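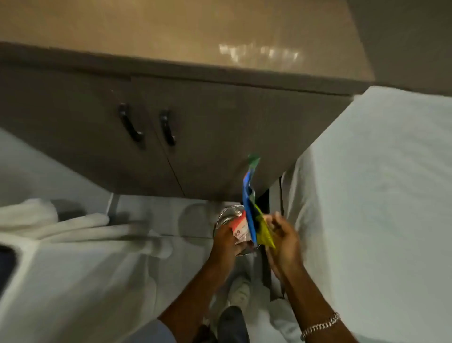

*Clearing packets and a small box by the cabinet, head camera view.*

**Progress report to the Halliday fund – household tidying examples**
Tuesday, January 30, 2024

We're really happy with how this period went! The Solora team set out to gather first-person recordings of people tidying small furnished rooms, and we now have 1,925 clips that passed review. They will be the main training set for the tidying model, with the Dellow arm as the first machine to try it.

**What we recorded**

Each session is one person wearing the head camera and working through a room the way they normally would. We hand out a short task card ("clear the litter", "wipe the counter") and leave the order up to them. That was a change from our original plan, where every step was scripted, and it has made the clips so much richer. People use both hands at once, start one job while finishing another, and shift their grip without thinking about it. We want the model to see all of that.

Snack packets have turned out to be our favorite object. They crinkle, fold and slip around in the fingers, and they look different every time they're picked up. Fast hand movement does blur them – we keep those clips but tag them, and the labelers mark the packet again as soon as it is sharp.
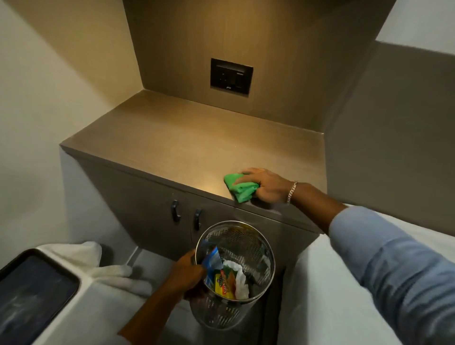
*Green cloth on the countertop, blue wrapper at the rim of the perforated bin.*

Two-handed work like this is the part we're most excited about. We had planned on about 50 clips where the hands do separate jobs, and reviewers stopped counting well past that. Each hand now gets its own label track, so "wipe" and "put in bin" can overlap in time. The old labeling tool allowed one action at a time, and replacing it took 2 weeks we hadn't budgeted.

**Problems**

- Shiny countertops throw reflections that confuse the surface detector. We are adding a lighting note to each session.
- White cloth on white bedding is hard to outline. Labelers disagree on these more than on anything else, and the guide needs better examples.
- Upload from the Cuminberg site is slow. Drives go out by courier for now.

**Next**

We'd like to record another 100 sessions before July, with more kinds of bins and more left-handed people. The first training run on the Dellow arm will use only the single-hand clips, then we'll add the overlapping ones and compare. Spending is within the grant apart from the labeling tool, and a revised budget sheet is attached for your approval.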